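Usolis, part four: the hand and the red board

In July I moved the arm from my kitchen bench to the shared workshop in Borkbridge. My neighbours below are happier, I think. The arm is called Usolis, and for those who come new to this blog: I am building it in my free time, mostly on Friday evenings, and I write these notes so that I don't forget what I did. English is my third language, so please forgive me if a sentence walks a little crooked.

Last time I promised to write about the hand. I changed the finger mounts again. The old ones were printed, and after a few weeks the holes became oval and the fingers began to lean. The new ones are metal and I can take a finger off without opening the wrist. I also put a small camera at the wrist, because I was tired of guessing from the side of the bench what the fingers were doing. I paid 31 dollars for it, second-hand, and the cable was longer than I needed.

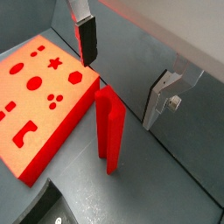

Usolis needs a task that is simple for a child and annoying for a machine. First I tried cups, but a cup forgives almost everything. Now I use a shape sorter, with a star, a hexagon, a big circle and a kind of hook among the cutouts, and every shape asks something different from the wrist. The circle does not care how you turn the piece. The star cares a lot. The tall channel piece, with the groove down its length, I like to stand on its end near the board, so the arm can come down to it from above. I learned to start with the pieces which stand well, and leave the others for a better month.

Now the part which took most of my time. The arm has to know where the board is. In the beginning I measured with a ruler and typed the numbers in by hand, and each time I touched the board with my sleeve I had to start over. Then I wrote a small routine: I move the hand to two corners of the board, press a key at each one, and the program works out the position and the angle. It is not elegant. A friend in the Plellden forum told me there are better ways with markers and a proper calibration, and I am sure this is true, but my way takes 2 minutes and I understand every line of it.

The grip was the second problem. I had the closing force much too high. A motor that is pushing against a piece with nowhere to go becomes warm very quickly, and the driver board switched itself off in the middle of a move. I lowered the current limit step by step and wrote each value in my notebook. At the setting 72 the fingers hold a straight piece well. For a piece with slanted sides I am still not satisfied. When the sides are not parallel, the pads touch it first at one place, and the piece wants to turn.
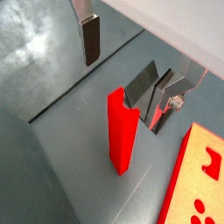 Photo: wrist camera, Usolis build log

I tried to approach the wedge with the hand turned a little, so that one pad lies flat on one side before the other pad comes. This is better, but then the angle of the hand is not the angle of the hole anymore, and I must correct it above the board. I have a table for these corrections. It is a long and ugly table, and one day I will replace it with a formula. If you know the geometry well, please write to me, I would be glad for help.

The controller is still the Melnychuk board I described in part two. Some readers asked why I did not buy a newer one. I already own this one, and I know its bad habits. It loses the connection if the laptop goes to sleep, so I switched off the sleep mode. It also needs the power turned on in the right order, first the logic and then the motors. I wrote this on a piece of tape and stuck it to the switch.

For going into the hole I do a very slow search. The arm goes down until it feels resistance, then it lifts a little, moves a small distance to the side and tries again, in a spiral.
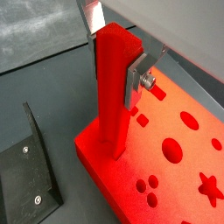

The size of the spiral step matters more than I expected. With a big step it jumps over the right place. With a very small step I can go and make tea. I put a limit of 2000 steps in the code, after which the arm goes up and waits for me, so I don't come back to a machine that has been knocking on the board the whole evening.

What is left for next time: new pads, because I want to test a softer rubber, and a better way to fix the cable along the forearm. At the moment it is held by tape, and when the wrist turns far to the left the cable pulls. I also want to clean the code for the two corners before I put it online. Two people asked for it already. Please be patient, the comments are in three languages and I have to choose one.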